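Speaker notes: "Feeding people at a meeting"
Sidamdale Hall Network evening, my bit is after Theresia Oberholzer's

**Slide 1. Hello**

Thank Theresia, and thank the Prodham crowd for driving over (they always come, bless them, even in the wet). Say who I am for the new faces. I've been putting out morning and afternoon teas at community meetings for longer than I care to admit, and when Anas El Sherbiny asked me to talk about it I laughed and said surely there isn't a talk in that. Then I sat down with a pen and filled both sides of the paper before the kettle boiled.

Ask for hands: who has gone to a meeting mainly for the cake? Wait for them. Put mine up too.

**Slide 2. The Requena Street story**

Tell this one slowly, it's worth it. Our first big neighbourhood meeting at Requena Street, 76 people through the door, and I'd put all the food on one table at the back, against the wall. You've never seen such a queue. It went past the chairs, past the noticeboard and out into the car park, and poor Gearóid Ó Briain was trying to start his talk on stormwater drains to a room where half the people had their backs to him.

The next time I pulled the table out from the wall so folks could go down both sides, and set up a second little one for drinks on the other side of the room. Same hall, same crowd, and Gearóid had everybody seated before his notes were out of his pocket.

Pause here if people want to groan about their own halls. They will.

**Slide 3. Where the table goes**

- Away from the door. People stop dead when they see food.
- Drinks and food apart, with a good few steps in between.
- Napkins at the far end of the line. I know it feels backwards, but try carrying a plate and a napkin while you're choosing a slice.
- A bin you can see from where you're sitting.
- Something low enough for kids and for anybody in a wheelchair. Lucía Miranda put me right on this one and I was a bit embarrassed that she had to.

**Slide 4. How much to buy**

This is the part everyone writes to me about afterwards. My rule is 2 small things each for an evening meeting and a bit more if it runs over teatime. Cut things in half if you can, because people are shy about taking a whole one and will happily take two halves, and everyone goes home pleased with themselves.

Mention the Zullach fair, when we were told to cater for 1,000 and I think 100 turned up before lunch. We were giving away scones through car windows. My freezer was still full of them in March.

Labels! Please write down what's in things. Botond Vass can't have nuts, and for years he just didn't eat at our meetings and never said a word about it, and I still feel bad when I think of it. A folded card and a marker will do the job.

**Slide 5. Trays**

Don't rush this slide, I'm fond of it. A tray does more than a plate does. You can carry it around to the people who won't get up (there are always a few, and they're often the ones with the most interesting things to say), and you can lift the whole lot out of the way when someone needs the table for maps. Borrow them, ask your neighbours, look in the op shop. They don't have to match. 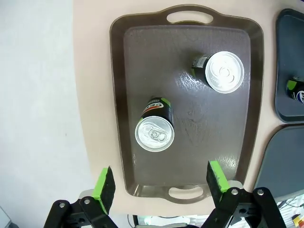
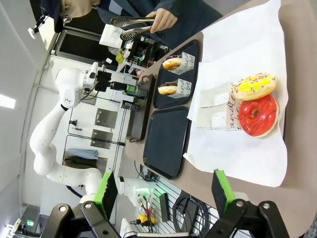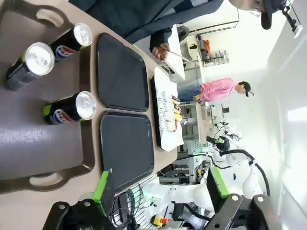

*Slide 5: cans on a brown tray (first and third), donuts (second).*

Leave these up during questions. Someone will ask about hot drinks, so have the urn answer ready: fill it before you do the chairs, and tape the cord down.

Finish by reminding them the sign-up sheet for the autumn meetings is beside the door, and that Lucía has the spare pens.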